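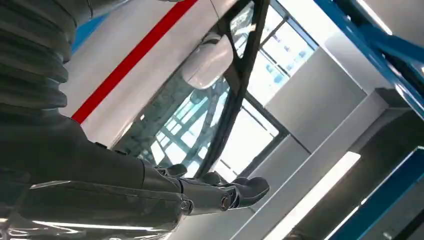
4. Body panels and stripes: washing, checking, patching

Covers the white side panels, the red stripe and the blue band next to it. Glass, wheels and inside trim are in section 5. Stripe colors are the standard Flerotmont red and blue on white. If yours was done in another scheme, same steps, different film codes, see the card in the glove box.

Red on white shows everything. Wipe marks, road film, a lifted edge. Go slow on the stripe, fast on the rest if you have to.

4.1 What you need

Two buckets, one wash, one rinse
Proltix panel wash, the concentrate, not the spray
Soft wash mitt
Drying towels, clean, at least 2 per side
Plastic card or felt squeegee
Soft brush for the seams
Masking tape
Stripe film, red is code 345, blue is code 182
Small scissors, sharp

No scouring pads. No kitchen sponges with the green side. No wax with grit in it.

4.2 Before you start

1. Park in shade. Engine off, brake on, windows and doors shut.

2. Touch the panel with the back of your hand. If it feels hot, wait.

3. Walk both sides and look along the stripe from one end, low down, eye close to the panel. Lifted edges show up as a thin shadow line. Put a bit of masking tape just under each one so you can find it again later. Not on the stripe itself.

4. Look for scratches through the white. Write them on the condition sheet before washing, not after.

5. Mix the wash. 26 ml of Proltix to a full bucket. More does not clean better, it just streaks.

CAUTION: Do not use a pressure washer on the stripes. Garden hose is fine, fan setting, from above. Never aim the water along the panel into the edge of the film.

4.3 Washing

1. Rinse the whole side top to bottom. Let the loose dirt go first.

2. Wash the white above the stripe. Straight strokes, no circles.

3. Rinse the mitt. Use the other bucket.

4. Wash the red stripe and the blue band, in the direction they run. Light pressure. Do not go across the edges.

5. Wash the white below. This is the dirty part so it comes last. If the mitt hits the ground it goes in the laundry, get a new one.

6. Brush out the panel seams. Gently. Old polish collects in there and goes gray.

7. Rinse again, top to bottom, before the soap dries. On a warm day do one half of the side at a time.

8. Dry by laying the towel flat and pulling it down. Fresh towel for the stripe. A towel that has been on the lower panel stays on the lower panel.

Note: New film can leave a trace of red on a white towel the first couple of washes. Normal. If it keeps happening after that, the clear top layer is worn and the piece needs replacing.

4.4 Spots that will not come off

Bugs and bird mess: wet towel, lay it on the spot, leave it, then lift. Repeat. Dont scrape.

Tar: Metwally tar remover, on the white only. Put it on a cloth, never straight on the panel. Keep it a hand's width from the red and the blue, it softens the glue. Tar on the stripe itself gets warm soapy water and patience, or a patch.

Rub marks from another vehicle or a gate post: try the panel wash undiluted with a fingertip through a soft cloth. If a fingernail catches in the mark, stop. That is a scratch, put it on the sheet.

Gray haze over the white: usually wash that was not rinsed off. Do 4.3 again with plain water.

4.5 Pressing down a lifted edge

Only for an edge that is clean underneath and still sticky. Dirt under it already? Go to 4.6.

1. Panel clean and fully dry.

2. Warm the film with a hair dryer on low. Keep it moving. Film should feel warm and soft, never shiny or wrinkled.

3. Press with the felt side of the squeegee, from the middle of the stripe out toward the edge.

4. Hold it down with a folded towel until it is cool.

5. Run a finger along it, lightly. If it comes up again, patch it.

CAUTION: No heat gun. No super glue. Glue turns the red brown and then the whole length has to come off.

4.6 Patching the stripe

1. Mark the bad part with masking tape, one strip on each side, square to the stripe.

2. Warm the film and peel it back slow, low angle, nearly flat against the panel. Peeling straight out leaves the glue behind.

3. Rub off leftover glue with your thumb. What is left after that comes off with Metwally glue cleaner on a cloth. Same care as with the tar remover.

4. Wash that spot, dry it, leave it alone for a few minutes.

5. Cut the new piece a bit long. Check the code on the backing, 345 for red. There is a darker red in the same box from the old batch and they look alike indoors. They do not look alike outside.

6. Line up the patch with the long edges of the old stripe. Edges matter most here, they have to run dead straight and stay parallel to the edge of the panel. Tack one end, step back, look. Move it now if it is off.

7. Peel the backing as you go and press with the card, middle out.

8. Bubble? Push it to the nearest edge. Still there, prick it with a pin and press flat.

9. Trim the ends with the scissors before you press them down. No knife on the panel, ever. A knife goes through the film and teh paint under it.

10. Take off the masking tape. All of it, including the bits from 4.2.

Note: A patch on a sun-faded stripe will look brighter than what is around it. If the difference bothers you from across the lot, order the full length and do the whole side. Same for the blue, although it is narrow and hides it better.

Leave a fresh patch dry overnight. No washing for a week.

4.7 How often

Wash: every two weeks, weekly in January and whenever there is salt on the road.
Edge check: every wash.
Full stripe check, both sides, with the sheet: once a month.

4.8 Ordering film and wash

Film comes from Flerotmont, by the roll. Wash comes from Proltix. Orders for the Plivham site go through Noelia Figueroa, give her the film code and which side of the vehicle it is for. Condition sheets go to Silvana Xavier, one sheet per vehicle, signed.

Section 4 last changed 15 April 2024. Old sheet with the 3-bucket method is out, please bin it.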